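3.2. Lo que vieron los espectadores (y lo que dijeron que habían visto)

Cuando empecé este trabajo con Ye-ji Seok pensaba que medir la recepción de una serie documental de historia sería cosa de pasar un cuestionario y listo. Pues no. La serie que elegimos, Clondwood, tiene 5 episodios dedicados a la migración laboral en los puertos del norte, y ya en el piloto vimos que la gente mezclaba lo que había oído en un capítulo con lo que recordaba de otro (¡o de su propia familia!).

Reclutamos a 139 personas, de las que 86 terminaron la serie completa. A mí me parece una cifra estupenda para un documental de archivo, aunque Cornel Stanciu, que codificó conmigo las entrevistas, esperaba bastante más y me lo recordó durante semanas. Los abandonos se concentran en el segundo episodio, el más denso: mucha voz en off, mucho debate parlamentario y muy pocos testimonios.

El último episodio es otra historia. Salta al presente, vuelve a los mismos puertos y habla con los hijos y nietos de los estibadores. De él hablaron casi todos sin que les preguntáramos, y con un entusiasmo que no encontramos en ninguna otra parte de las transcripciones.

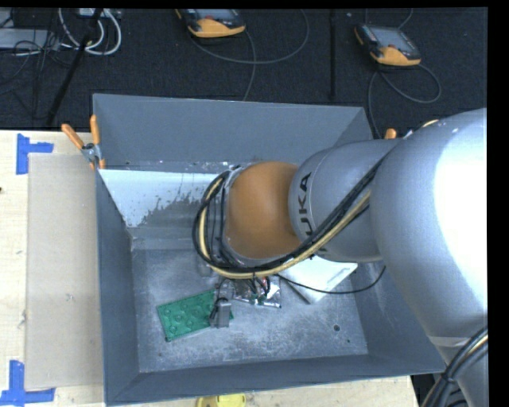 Figura 4. Brazo robótico KUKA sobre una bandeja gris abierta.

3.3. Codificación de las entrevistas

Usamos el esquema de Okoth con dos cambios. Separé «memoria familiar» de «memoria escolar», que en el original van juntas, y añadí una categoría para los comentarios sobre la música (salían muchísimos, y casi todos malos). Cornel y yo codificamos por separado y luego discutimos los desacuerdos, a veces con más pasión de la que merecían. En la categoría «identificación política» nos costó tanto ponernos de acuerdo que Ye-ji acabó haciendo de árbitro. Sus decisiones están anotadas en el anexo, junto con las dos versiones iniciales de cada fragmento.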